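# 搬家第二年，书桌终于不用再动了

31/07/2025

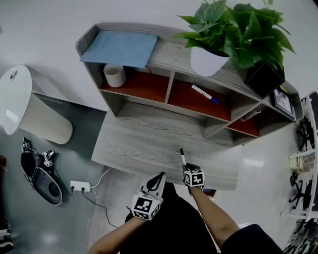
浅灰色木纹的书桌，上面带一层架子，绿植放在顶上。

上个月有人在留言里问，搬进来这么久了，家里到底收拾成什么样。我一直没写，主要是没什么可写的，大件早就定了，剩下的都是小修小补。最近把工作的那个角落理完，想着干脆把这两年在家办公的事情记一下，哪些钱花得值，哪些花得冤。

先说房子。小房间是朝北的，原来的房东拿来堆杂物，墙上有两排膨胀螺丝的孔，补了又裂，裂了又补。我和房东谈的时候他说随便弄，只要不砸墙就行。房间不大，放了桌子和椅子以后，人侧着身能走到窗边。窗是老式推拉窗，冬天漏风，贴了密封条以后好很多。密封条买薄的那种，厚的窗户关不上，我第一次买错了，撕下来的时候还带掉一层漆。

第一张桌子是从上一个住处带过来的，四条腿，桌面很薄，中间已经往下弯。我在那张桌子上干了大半年，东西全部摊在桌面上，杯子、发票、充电线、没拆的信。每天早上开工第一件事是把东西往两边推，推出一块放电脑的地方。晚上又满了。

后来下决心换。当时列了三个条件：桌面够深，上面要有架子，颜色不能太深。朝北的房间本来就暗，深色家具放进去像个洞。看了一圈，成品桌子带架子的大多是给小学生用的，印着卡通图案，架子还做得特别高，坐下来像面对一堵墙。网上的办公桌又多半不带架子，要另配。另配的架子放上去会晃，一敲键盘上面的东西跟着抖。

最后是在一家叫Michiels的小店订的，店不在市区，坐车过去要40分钟。老板话很少，让我自己在本子上画，画完他报价。我砍了一次价，没砍下来，就付了定金。等了29天，比说好的晚，中间打过两次电话，第二次他说架子的板开错了要重开。送货的师傅只送到楼下，我请楼上的Rajitha Gazi帮忙一起抬上来的。她比我有力气，拐弯的地方也是她指挥。

安装花了一个下午。说明书只有一张纸，写得不清楚，架子和桌面连接的地方要先把螺丝拧一半，等全部对上再拧紧。我第一遍是一颗一颗拧死的，到最后一颗孔位对不上，只好全部松开重来。家里有电动螺丝刀的人也建议最后几圈用手拧，板材的孔拧过头就滑丝了，滑了以后只能塞牙签加胶水，我有一个孔就是这样补的。

桌子到位以后，问题变成东西往哪里放。架子下面那排小格子我一开始很喜欢，觉得可以分得很细，一格放票据，一格放文具，一格放药。分得太细了，两个星期就乱。原因很简单，我拿东西记得住，放回去记不住。后来改成按使用频率分：每天用的放右手边，一个月用一次的放左手边，一年用一次的不准上桌，全部进柜子。这样分完，基本没再乱过。

桌面上现在的规矩是下班前清空。说是清空，其实就是把纸收走，笔插回去。花不了几分钟，但第二天坐下来的感觉差很多。以前我早上要拖很久才能开始做事，总觉得是自己懒，现在看，有一部分是桌子的问题。

纸质的东西我处理得比较慢。搬家的时候带过来整整一箱，里面有租房合同、体检报告、保修卡，还有一堆早就不用的家电说明书。我花了好几个周末一张一张看，留下来的只有薄薄一叠。说明书全部扔了，厂家网站上都能下载。保修卡过期的也扔。合同和体检报告留原件，另外拍照存一份。拍照的时候记得把文件名改好，写上年份和内容，不然以后在一堆数字里找，等于没存。

说说光线。朝北的好处是没有直射，屏幕不反光，坏处是下午四点以后就要开灯。原来的吸顶灯在人背后，一开灯自己的影子正好落在纸上。我买过一盏夹式台灯，夹子太松，每隔几天往下滑一点。后来换了Westano的长条灯，贴着架子底下装，线从侧面走。光是往下打的，不刺眼，就是开关在最里面，要伸手进去摸。用久了也习惯了。

椅子我换过三把。第一把是餐椅，坐了一个冬天，腰不行。第二把买的是那种看起来很专业的网椅，扶手高度卡不进桌子，坐着总是离桌面差一截。第三把是同事Dong-geon Koo搬走时转给我的，旧，坐垫的边磨白了，但是尺寸刚好。他只收了我一顿饭钱。买椅子之前真的要量扶手的高度，也量一下桌面下沿的高度，两个数字一比就知道能不能推进去。我吃了这个亏，退货的运费自己出的。

再说植物。我不太会养东西，前后死过好几盆。多肉在朝北的房间里会越长越高，叶子越来越稀，最后倒下来。薄荷买回来时很旺，三个星期就秃了。后来卖花的人劝我养叶子大一点、耐阴的，别老浇水。我问多久浇一次，她说手指插进土里，干到第二个指节再浇。这个办法比记日子好用，冬天有时候nearly三个星期才浇一回，夏天就勤一些。叶子上会积灰，我用湿布擦，擦的时候另一只手在下面托着，不然容易折。

噪音也是一个问题。楼下有一家修电动车的，上午还好，下午开始试喇叭。我试过耳塞，戴久了耳朵疼。后来把需要打电话的事情都挪到上午，下午做不用说话的活。这个调整没花一分钱，效果比耳塞好。隔音棉我也研究过，贴满一面墙要不少钱，而且评价里都说隔不住低频，就没买。

网线是今年春天才拉的。之前一直用无线，小房间离路由器隔了两道墙，开视频会议时对方经常听到我说半句话。请人走明线，沿着踢脚线过来，用Rellix的线槽盖住，颜色和墙差不多，不仔细看注意不到。拐角处的线槽要买专门的弯头，师傅没带，先用胶带凑合着，凑合到现在。

两年下来的账我大概算过。桌子最贵，其次是灯和网线。浪费的钱主要在椅子上，还有各种收纳盒。收纳盒我前后买了17个，现在用着的不到一半。买的时候觉得尺寸差不多就行，拿回来不是高了塞不进格子，就是矮了上面空一大截。如果重新来一遍，我会先空着用一个月，看看东西自然堆在哪里，再去买盒子，而且一次只买一个。

有几件事还没弄完。窗帘还是房东留下的那副，遮不住街灯，不过晚上我也不在这个房间，优先级一直排在后面。墙上的旧螺丝孔想找块板挡一下，Driltex的洞洞板看了好几次，每次都在打不打孔这件事上卡住。八月有几天假，准备先把门后面的那堆纸箱处理掉，里面还有上次搬家没拆的东西。两年都没打开过，估计也用不上，但总要看一眼再扔。

留言里还有人问桌子的具体尺寸，我量一下，下次补在评论里。店的地址不太好找，导航会把人带到后面那条路上，要去的话先打电话，中午他们不接。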